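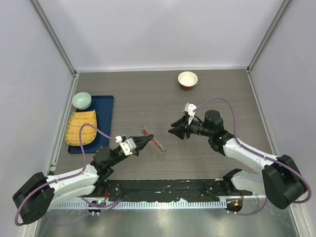 Unit 4. Glazes: Composition and Fit

4.1 Components

A ceramic glaze is a glass bonded to a clay body. Silica forms the glass network. Fluxes (sodium, potassium, calcium, boron) lower the melting point. Alumina raises the viscosity of the melt and keeps it from running on vertical surfaces.

Recipes are given in percent by dry weight. Colorants and opacifiers are added on top of the 100 percent base, so a batch total above 100 is normal. For the lab, each pair mixes 400 g of dry base.

4.2 Thermal expansion

Body and glaze contract at different rates during cooling. Once the glaze has stiffened, the difference is taken up as stress.

Crazing: glaze contracts more than the body and is left in tension. A network of fine cracks forms, sometimes weeks after firing.

Shivering: glaze contracts much less than the body and is under excess compression. Flakes lift from rims and edges. Do not use shivered ware for food.

Slight compression is the target. To correct crazing, replace part of the sodium or potassium with boron or calcium, or add silica. Change one material at a time and refire on the same body.

4.3 Two-color ware

Where interior and exterior glazes differ, the overlap at the rim is a third composition and may melt at a lower temperature than either. Test it separately. Pour the interior first, let it dry, wipe the rim, then dip the exterior.

4.4 Lab

Prepare a line blend of base A and base B in 9 steps. Label tiles on the back with iron oxide before dipping. Leave the foot bare. Record the specific gravity of each slurry.

Reading: Lindemann, course notes, section 17. Lab reports are due July 20, 2026.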